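How to compare two sets of gripper fingers with a plastic cup

By Aicha Mahrous
2019-03-11

I get asked a lot how I pick finger pads for a hand-held gripper, so I'm writing down the routine I use. It takes an afternoon, it costs next to nothing, and it has talked me out of at least one expensive order. The two sets I had on the bench this time were the Villberg hard pads and the softer textured ones from Givell.

Step 1. Set up the cup

Get a thin plastic cup, the floppier the better. Put it on a kitchen scale and pour in liquid until it reads 265 grams. Use something with a color to it — plain water in a white cup is really hard to see on video, and you'll want to watch the surface later.

Step 2. Close slowly and lift

Bring the fingers in from both sides, up near the rim, and squeeze only until the cup stops sliding. Then lift it and tip it a little toward yourself. What you're looking for is the wall folding in. If the rim goes oval, ease off and start over (I do this a lot!).

Textured pads are what I'd start with. They let me hold on with a lighter squeeze, and I can keep my eye on the liquid the whole time.
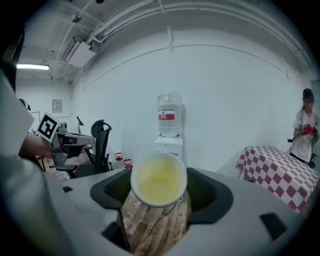 Step 3. Repeat until you're bored

I do 100 lifts per set and write down every slip and every spill. Shaimaa El Khatib does the same list on her own gripper, and we swap notes afterward. Our numbers never match exactly, but the ranking usually does.

Step 4. Check the pads

Wipe them down and look for shiny spots. My old Hegazy pads went smooth after 407 lifts, so now I log the running total on a strip of tape stuck to the case.

Last updated: July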